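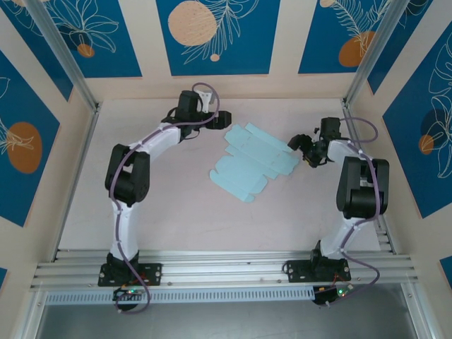

Robot arms take on box folding at Gruvska open day

Visitors to the Gruvska works got a close look at small-scale automation in September, when the packaging firm Odex opened its trial room to the public for an afternoon. The main draw was a pair of robot arms set up to work on flat cardboard box blanks.

The two arms are fixed to the same aluminium rail and face a shared patch of floor, where a light-blue blank is laid out between them. Each has its own gripper. The task set for them is one that packing staff do by hand all day: pick up the flaps, bend them along the creases, tuck in the tabs and leave a box ready to fill.

Doors opened at 1pm and the last group went through shortly before five. Odex said 650 people had booked and 700 came, with the extra places filled from a queue at the gate. Groups were kept small so that everyone could stand near the enclosure and ask questions.

Staff told visitors that folding card is harder for a machine than it looks. A blank can slide when it is pushed, and a flap that has been bent will often spring back unless something holds it down. With 2 arms, one can keep the sheet still while the other makes the fold.

The arms are taught by example. An operator guides them through the job many times over, and the recordings are used to train the software that later runs them without help. Odex has 1236 recorded folds so far, all made with the same type of blank. A second, larger blank will be added over the winter.

The company was clear that the arms are not ready for the packing line. They are still slower than a trained worker, and a blank that starts in an awkward position has to be straightened by a member of staff before the run can go on. No date has been given for a trial outside the test room.

The software side of the project is handled by Grelden, which also ran a table where children could fold and decorate a box of their own to take home. Harawira, a tea and coffee supplier that buys its cartons from Odex, served drinks in the yard.

Odex plans to hold another open afternoon in the spring. Places will be free but must be booked, and school groups can ask for a morning visit through the Gruvska front desk.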